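How to write a guest guide that guests will read

Last updated 20th January

Every holiday let has a folder. It lives in a drawer, it has plastic sleeves, and somewhere in the middle is a page about a boiler that was taken out two tenants ago. Guests look at the cover, put it back, and ring you at half past ten at night to ask about the bins.

I let a small flat in Flendholm and have written its guide four times. The first version ran to several thousand words and included a history of the harbour. The present one is 658 words, harbour omitted, and the phone has gone quiet enough that I now and then check it's working.

What you need: an evening, a notebook, and a friend who has never stayed at your place and isn't afraid of you.

Step 1. Write down what people ask

Leave your opinions about the area until later. Go through your old messages and copy out every question a guest has sent you, in their words. Mine came out mostly as wifi, heating, parking, bins and "is there a corkscrew". There was one about owls.

Put them in order of how often they turn up. That order is your contents page. You will be tempted to move the parking permit rules to the top because they matter to you. Resist.

Step 2. Arrive as a stranger

Go out, shut the door and let yourself in with a bag in each hand, preferably in the dark. Write down each moment you did something without thinking: lifted the door a bit as the key turned, stepped over the loose mat, gave the kitchen tap its extra quarter turn. You've been doing these things for years. Your guests will be doing them for three nights, tired.

Then sit on the bed and try to switch on everything that can be switched on. Anything with more than one button gets its own line in the guide, and the line should say which button to press first. The rest of the buttons can look after themselves. If the labels are in a language your guests may not read, say what the two or three useful ones do and where they are.
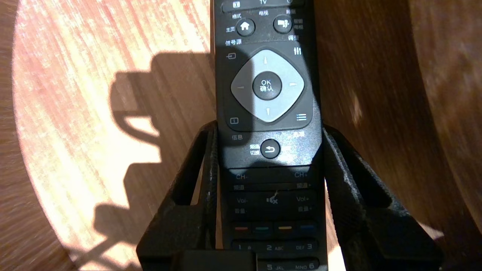

Step 3. One room, one page

Do it by room. My second version was arranged by topic, with headings such as "Appliances" and "Comfort", and a guest standing in a cold bathroom does not think to look under Comfort.

Keep each page to what can be reached or seen from that room. The bedroom page should cover the heating, the blinds, the spare blankets and whatever you keep by the bed. If there's a telephone, say whether it's connected and what to dial to get you. If there's only a charger, say which socket works when the lamp is off. 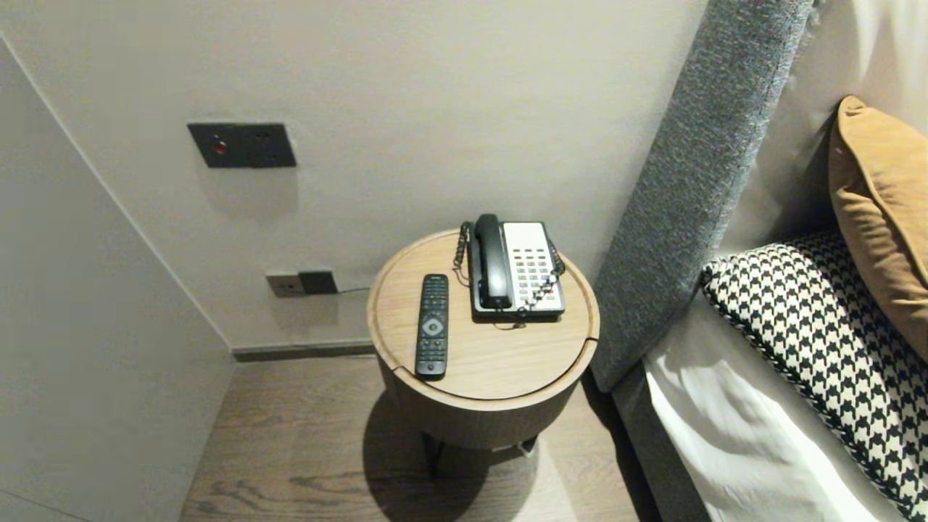 Stick to short sentences and give the instruction before the explanation. "Turn the dial to 3. It takes an hour to warm up" is fine. My earlier effort began "As you may know, storage heaters were designed for a different age" and went on like that until the fold.

Give distances as walks and not as miles. Nobody with a pushchair cares how far the Lemby road is. They want to know if there's a pavement.

Step 4. Say what can go wrong

Owners hate this part. We write as if our homes had no faults and then act surprised when somebody finds one. List the noises, the low beam, the shower that sulks. A fault you've mentioned is part of the character. The same fault unmentioned is a three-star review.

Floors deserve a line to themselves. Say whether shoes are welcome, what to do about spills, and where the cloth lives. I once paid £415 to a flooring firm called Chatzigeorgiou to put right a patch that a damp cloth would have saved, had I told anyone where the cloth was. It was under the sink, behind the other, better hidden cloth.
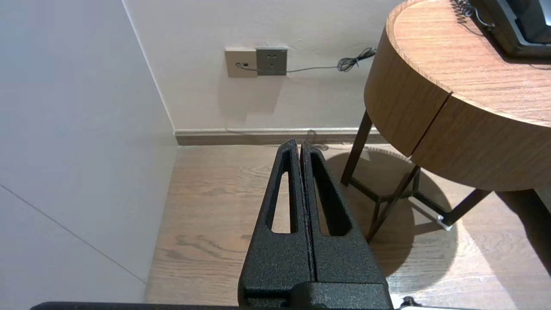

Light wooden floor, running up to the skirting board.

Step 5. Cut it

Set a limit of 800 words for the lot, leaving out the wifi password, which will feel like 200 on its own. Read it aloud. Wherever you find yourself putting on a voice, take that bit out. Mine was the voice of a man showing people round a minor castle.

Capital letters are rationed to one outburst per guide. Spend it on the thing that could flood the flat downstairs.

Step 6. Test it on the friend

Hand over the guide, say nothing, and ask for three jobs: get the heating on, find the stopcock, take out the right bin. Sit on your hands. Each time your friend looks up at you, mark the place in the text and rewrite it that night while you still feel foolish.

Do it again in March or so, when the clocks are about to change and your heating instructions quietly stop being true.

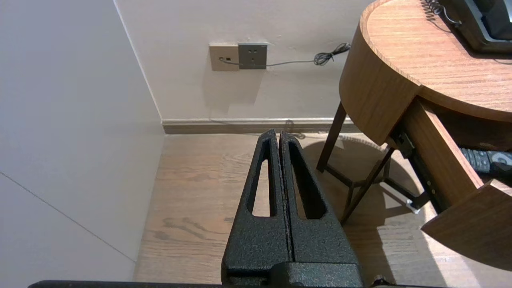
One reader objects that all this is a lot of bother for something people will ignore anyway, and that at her place in Zarkimora she simply tapes a note inside the kettle cupboard door. Everyone opens that cupboard within ten minutes of arriving, she points out, and she hasn't printed a folder since.

I've no answer to that. I have moved my bin page to the kettle cupboard.

Step 7. Print two

One for the kitchen table, one for your own drawer at home, so that when a guest does ring you can both be looking at the same page. Write the version number in the corner in pencil. You'll be rubbing it out.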